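Kun hand-held grippers: build notes and data card

Kun is a pair of hand-held parallel grippers, built on evenings and weekends in the shared workshop at Hirnbridge. The operator carries one in each hand and does a job on a desk with them. Motion, finger opening and video are logged, and the logs are used to train a bench arm that carries the same fingers. This file covers the build, the recordings made with the pair, and the faults we know of in both.

Status

Hardware is at its second revision. The housing files from the first revision have been removed because the finger slides bound after an hour of use. If you printed those, reprint the slide carriers and the lower housing. The upper housing is unchanged.

Data was frozen on 28 November 2020. Recordings made after that will go into a separate folder and will not be merged.

What is in the folder

housing: upper and lower shells, left and right
fingers: carriers, finger frames, pad backing
cube: marker block and drilling guide
hinus: logger source and config files
episodes: one subfolder per recording
calib: lens and marker calibration, one file per session

Hinus is the logger. It runs on any laptop with two free USB ports and writes plain CSV next to the video files. It has no graphical interface.

Build

Print the shells in grey PLA, 4 walls, seam to the rear. Other colours work, but avoid gloss black near the marker block. Ream the slide holes by hand after printing. A drill bit will grab and split the boss.

Fit the carriers dry first. They should fall under their own weight when the shell is tipped. If they don't, sand the carrier and leave the shell alone. Grease goes on last, and very little of it.

The pads are black and are bonded to the finger frames with contact cement. Clamp them overnight. Pads fitted with double-sided tape crept forward during long sessions and changed the zero of the opening sensor.

Full opening is 74 mm between pad faces. Set the end stop so that the trigger bottoms out before the carriers do.

The marker block bolts to the base of the gripper. Print the marker patterns on matte paper, spray-mount them to the faces and trim flush. Each face has its own pattern, and left and right blocks do not share any. Check the numbers against the table in the cube folder before gluing.
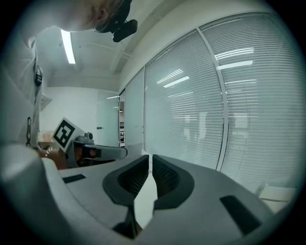

Tadeo Echeverría would do the last part in a different order: bolt the bare block on, run the fingers through full travel a few dozen times, retighten, and only then put the patterns on. On the pair he built, the bolts settled slightly after the first use and the block turned with them. A pattern glued before that has to be recalibrated, and you won't notice from the video that it needs it.

We have adopted his order for new builds. The pair used for the released episodes was built the old way and recalibrated at the start of each session, so the calib files must be matched by session. Do not average them.

Calibration

1. Warm the loggers up for ten minutes. The clock on the cheaper board drifts until then.
2. Close both grippers fully and run "hinus zero". Repeat if the two readings disagree.
3. Record the lens target with each camera. Move slowly and fill the corners, where the fisheye bends most.
4. Record the marker block of one gripper from the other, then swap.
5. Run "hinus check". A session that fails is not recorded.

The solver discards any view in which fewer than two block faces are readable. Hold the block at an angle so that it gets two. Overhead tubes washing out the top face were the most common cause of failure at Hirnbridge, and tilting the block away from the nearest tube fixed it each time.

Recording

The operator stands at the desk. Put the object within reach of both hands. Small boxed electronics with a cable attached turned out to be the hardest class, as the cable pulls the object around after release. Start with something rigid and cable-free if you are new to the grippers.

Keep elbows off the desk. Keep the blocks turned up. Do not talk to other people in the room during an episode, as the head tends to follow and the overhead view goes with it.

An episode starts with both grippers open and clear of the object, and ends the same way. If something is dropped, finish the episode and mark it as dropped in the config. Do not delete it.

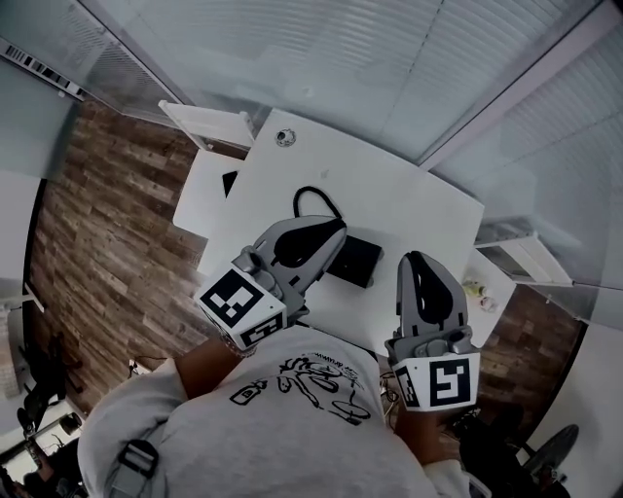
Contents of the recordings

There are 751 episodes. Opening and inertial data are sampled at 200 Hz. Video is stored at the native rate of each camera and is not resampled. Timestamps are from the logger clock, in microseconds.

Each episode folder holds the video files, opening.csv, imu.csv and note.txt. The note is typed by the operator and has not been edited. Spelling varies. A few notes are blank.

Tasks include picking up, handing over from left to right, turning an object over, and moving a cable out of the way. Task names are in the first line of the note.

Known faults

The left gripper reads slightly open when fully closed in the January sessions. Subtract the zero from the calib file and it goes away.

Block tracking is lost when one gripper passes under the other. The gap is left as empty rows.

Blinds and glass give false marker corners in some overhead video. The solver rejects nearly all of them. Plot the track before you trust it.

All episodes were recorded indoors, in the one workshop, under the same type of lighting. A model trained only on these did poorly on a bench at Ginwood with daylight from one side. We have no fix beyond recording more there.

Faces

Operators agreed in writing to release. Faces of anyone else are blurred in the released video. If you find one that was missed, send the episode name and it will be pulled.

Licence

Hardware files and logger: MIT. Recordings: CC BY 4.0. Please keep note.txt with each episode if you redistribute.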